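November 2021

# The wren in the cold months

The wren is among the most numerous birds in the British Isles, and it is also among the least often seen. Most people who keep a garden will have one living in it. It is a small brown bird with a short tail that is usually held upright, a pale stripe above the eye and fine dark bars across the wings and flanks. An adult weighs about 11 grams.

This post sets out some notes on how the species manages in autumn and winter. It follows an earlier one, written in August, on the feeding of young birds at Brerkis Wood, and it is based partly on my own records and partly on those kindly supplied by Trevor Wong, who has kept a daily list at Nseir Farm for many years.

## Food

Wrens eat insects and spiders throughout the year. The bill is thin and slightly curved and is suited to taking prey from cracks in bark, from leaf litter and from the undersides of ledges. In winter the bird spends almost all the hours of daylight looking for food, mostly within a metre or so of the ground. It will enter log piles, sheds, drains and the gaps in dry stone walls.

Wrens seldom visit hanging feeders. Grated mild cheese or dried mealworms, placed low down beneath a hedge, are sometimes accepted. The food should be put out in small amounts and any remainder removed in the evening. At Nseir Farm the birds have ignored cheese altogether but take mealworms from the foot of the yard wall, particularly when the ground is hard.

## Territory and song

Unlike many small birds, the wren sings in every month. The male holds a territory through the winter and defends it by voice. The song is a rapid run of clear notes with a hard trill near the end, and it is very loud for the size of the singer. On a still morning I have heard the bird by the Ondirov footbridge from the far gate, a distance of 500 metres by the map. The call is different: a dry, repeated ticking, given when the bird is alarmed or is going to roost.

Females may also hold ground of their own in winter. The two sexes look alike in the field, and my notes therefore record birds and not pairs at this season.

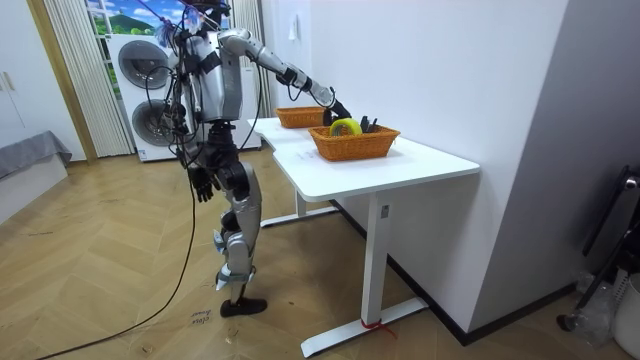
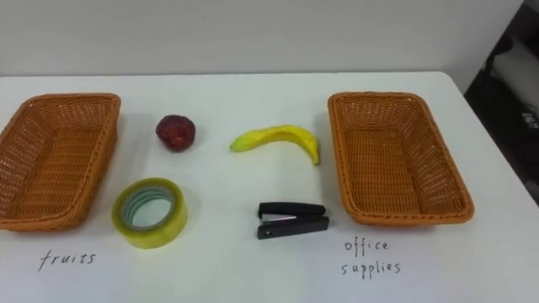
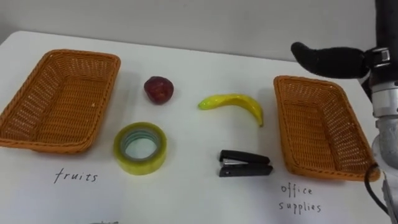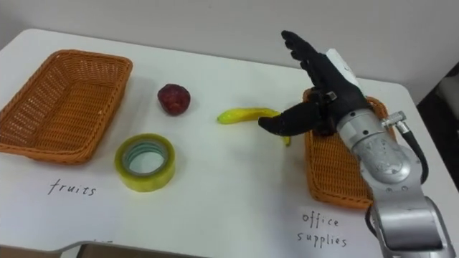 ## Roosting

A small body loses heat quickly, and a long night without food is the greatest danger the wren faces. In mild weather it roosts alone, in dense ivy or in an old nest. When the temperature falls, birds which have driven one another away all day will gather and share a single hole. Very large numbers have been found in one nest box during severe spells. They settle in layers, with their heads to the centre and their tails outwards.

My own observations are on a more modest scale. The box on the north side of the lane at Brerkis held three birds at dusk on the coldest evening of last winter. They arrived separately, each ticking from the hedge before going in, and the last entered when it was almost too dark to see the opening. Ngân Đinh, who watched the same box from the other side of the lane, noted a fourth bird that approached and then flew off towards the barn. Where it spent the night is not known.

## Losses and recovery

Hard winters can reduce the population sharply. Snow that lies for a week or more covers the litter in which the birds feed, and ice seals the cracks in walls and bark. The species recovers well after such losses, as a pair will often raise two broods in a year, each commonly of five or six young.

## Work on the garden

I have left the ivy on the east wall uncut this year and have moved the log pile closer to the hedge. Two old nests in the shed have been left in place. The beech leaves have been raked off the path and heaped beneath the hawthorn, where a wren was feeding the following morning.

Further records from the Brerkis lane will be added here in the new year. Readers who have kept notes of roosting times are invited to send them, with the state of the weather and the hour of sunset if these were written down.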